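Tablecloth stains: what I'd skip and what I'd keep

Every few months another miracle stain trick makes the rounds, and I try it on an old cotton cloth before I let it near a good one. Most of them don't earn their place in the cupboard.

Take baking soda and vinegar. It fizzes, people love the fizz, and then what? Mixed together they mostly cancel each other out, and you're left scrubbing with slightly salty water. Use plain white vinegar on tea and coffee, diluted half and half, and leave the soda for smells.

Salt on red wine is another one. It soaks up a little of the liquid, sure. So does a paper towel. Blot first, press hard, then run cold water through from the back of the cloth.
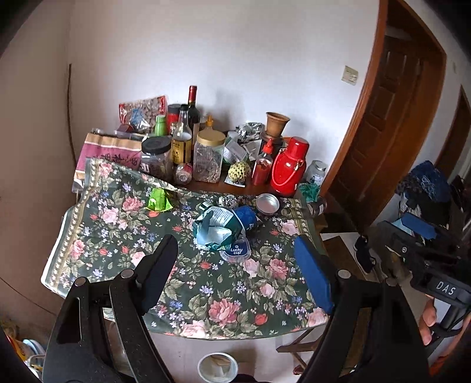 Grease is where I get really suspicious of the advice. Talcum powder, chalk, cornstarch, I've seen them all praised. They can lift fresh oil if you leave them on for 30 minutes and brush off, but an old butter spot won't budge. A drop of dish soap rubbed in with your thumb does more. Check the spot before the cloth goes in the dryer, as heat will set whatever is left.

A reader, Veikko Ojala, wrote in May to say hairspray takes out ballpoint ink. I tried it. The older sprays were heavy on alcohol and many new ones aren't, so you may just end up with a sticky ink stain. Rubbing alcohol on a cotton ball is cheaper. Test it on the hem first, especially with dark prints.

And fabric softener? I leave it out for table linens. It coats the fibers, and cotton napkins stop soaking up much of anything.

Candle wax: freezer for an hour, then scrape with a spoon. I have no complaints about that one.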